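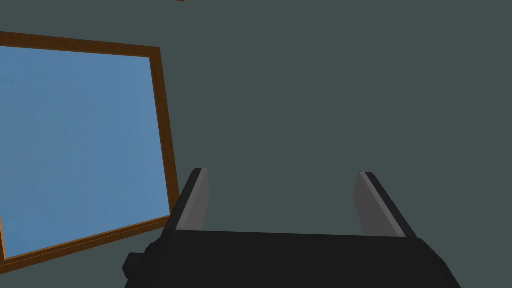 Home Talks Notes Archive Contact

Speaker notes: Do loyalty cards save anybody any money?

Clenanmont Public Library, evening talks, February 2021

Start slow. Let people get their audio working. Skip the title slide if we are already running behind.

Opening

Ask everyone to get out their wallet or key ring. Give them a moment. Ask how many store cards are in there, and have them put it in the chat. Don't read the answers out loud, just let them scroll.

Then ask the harder one: how much did those cards save you last month? Most people will guess. Some will quote the number printed at the bottom of a receipt. I want to spend most of tonight on that printed number and why I don't trust it.

The number on the receipt

My own receipts. I shop at Pester, the one on the bypass, and I kept every receipt for a year. Add up the "you saved" lines and I supposedly saved $1,453. That would be wonderful. I would like to know where it went, because it is not in my checking account.

Pause here. Let it sit.

Explain what "saved" means on that line. It is the gap between the card price and the shelf price without the card. The store sets both. If a jar of sauce is $5 without the card and $3 with it, the receipt says I saved $2. But suppose the store down the street sells the same jar for $3 to anyone who walks in. Then I saved nothing, and I handed over my phone number to do it.

Say plainly: I am not claiming every card price is fake. Some are good. Butter at Pester was a real bargain before the holidays. The trouble is that the receipt counts the real ones and the padded ones exactly the same way.

What I did about it

I made a list of 60 things our household buys over and over. Flour, dish soap, cat food, the boring stuff. In January I priced all of them on the same weekend at Pester with the card, and at Bezerra, which has no card at all. Same size, same brand where I could, closest store brand where I couldn't.

Slide: the two baskets. Talk while they read it.

The full basket came out $2 cheaper at Pester. With the card. On the whole list. That is one weekend in one town and I wouldn't build a theory on it, but set it beside the year of receipts and you can see why I got grumpy.

Somebody will ask about quality. Fair question. Bezerra's produce is worse, I think, and their bread is better. I left both off the list because I couldn't compare them in a way I believed.

Somebody may also ask about gas points. I don't drive enough to say. If anyone in the audience has kept track of theirs, I'd like to hear it.

Points

Move to points programs. These are a different animal and people mix them up.

A card price comes off today. Points come off later, maybe, if you remember and if the rules haven't changed. Use the Hultix app. Plenty of stores in the county signed up with it, so most of the room will have seen it. I had 2,847 points on there when I wrote these notes. Ask the room what they think that's worth. Wait.

I couldn't tell from the app either. The value depends on what you trade them for. A tote bag gets you one rate and money off groceries gets you another, and neither one is shown as plain dollars until you are almost done checking out. I find that hard to excuse. If a thing is worth money, print the money.

Points also pull you back in. You buy the fourth box of crackers for the bonus. Did you want the fourth box? I have done this. The crackers went stale. (Keep this short, last time I went on too long about the crackers.)

The usual defense

Be fair to the other side here. The case for cards goes like this: the store learns what people buy, stocks it better, wastes less, and passes some of that along. Maybe. Parts of it sound right to me. But "passes some of that along" is the part I'd want to see shown, and I have never found a store that shows it. Ask for evidence, get a coupon.

There is also the privacy question. I'm going to touch on it and move along. It deserves its own evening and I'm not the person to give it. What I will say is that a list of everything you eat is worth something to somebody, and you should count it as part of the price.

What to do on Monday

Don't tell people to cut up their cards. I still have mine.

Suggest they pick ten things they buy all the time and write down the regular price, by the ounce or by the pound, on a piece of paper. Keep it in the wallet, in front of the card. When the yellow tag says it's a deal, check the paper.

Ignore the "you saved" line. Look at the total.

Spend points as soon as you can use them on something you were going to buy anyway. They don't earn interest and the store can change what they're worth.

If a discount only works on three of something, ask whether one is the same price. At Pester it sometimes is - the sign just doesn't say so in big letters.

Questions

Leave plenty of time. If it's quiet, bring up eggs. People always have opinions on eggs.

If asked for the price list, tell them it's at the library desk and they can take a copy. Remind them the prices are from one weekend and will already be off.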